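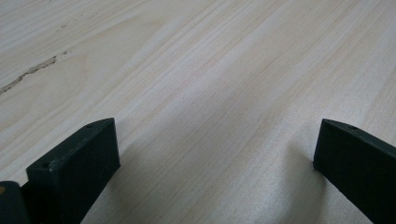
Altdale Workshop, bench and handling cell: inspection checklist with comments, September. The purpose of this inspection is to establish which routine chores may be passed to the two-finger gripper and which remain with staff. The work surface is pale wood with a fine, curving grain, and it carries a thin, dark, jagged line, either a crack or a filled seam, which widens near its middle and then fades out. The line must be entered on the surface record before any wiping or sanding trial.

Inspector: Babita Chauhan
Countersigned: Ifeoma Edet

1. Work surface clear before start
Satisfactory.

2. Surface flaws recorded
Action required. Staff find the dark line by running a thumb along it. The Dretar software marked it as dirt in 38 of 100 passes and sent the cloth back over it each time. Kyriaki Vrettos to supply further samples of marked timber.

3. Finger tips free of grit
Satisfactory. To be checked again after each sanding trial.

4. Clearance between finger tip and bench
Satisfactory at low speed only. Full speed is not approved over bare wood.

5. Wiping down
Approved under supervision. Coverage was 90 per cent against the agreed standard. Corners are still finished by hand.

6. Picking up screws and washers
Not approved. Washers lying flat were pushed along the bench and seldom lifted.

7. Folding cloths
Not approved. See the McKinnon trial notes. One cloth took longer than a member of staff needs for the whole pile.

8. Emergency stop within reach
Satisfactory. The label is worn and should be replaced.

9. Running log
Incomplete. The log should show 1000 cycles before unattended use is considered. Entries from the Dorkgate site may not be counted towards this total.

General comment: The cell is suitable for wiping a flat bench with a member of staff present. It is not ready for general tidying. Mr Solís has asked whether it could be left to run over the lunch break. Permission is refused until items 2 and 9 are closed.

Copy to: Ourania Vasilakis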